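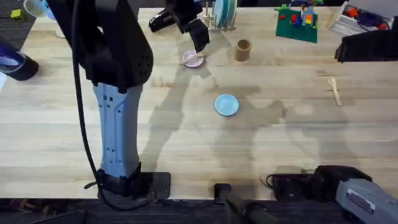
*Égouttoir Mokutard en bois clair, avec assiettes rondes, gobelet brun et couvert en bois*

## Égouttoir à assiettes Mokutard

Réf. 582 — petite vaisselle et rangement

L'égouttoir Mokutard maintient les assiettes debout, serrées les unes contre les autres, entre des montants verticaux. Il convient aux petites assiettes rondes, à rebord ou plates. Les grands plats de service demandent le modèle Fesau, plus large.

**Caractéristiques**

- Matière : bois clair, huilé en atelier
- Largeur : 22 cm
- Livré monté, sans vis apparente
- Conception : Inger Snorradóttir pour Vomska

**Entretien**

Essuyer avec un chiffon humide, puis laisser sécher à l'air. Ne pas passer au lave-vaisselle. Une couche d'huile alimentaire deux fois par an suffit — plus souvent si l'eau est calcaire.

**Commande**

L'égouttoir est vendu seul. Les assiettes bleu clair, roses, vert canard et beiges, le gobelet et les couverts en bois se commandent à la pièce. Pour les collectivités, s'adresser à Solange Tessier, poste 102.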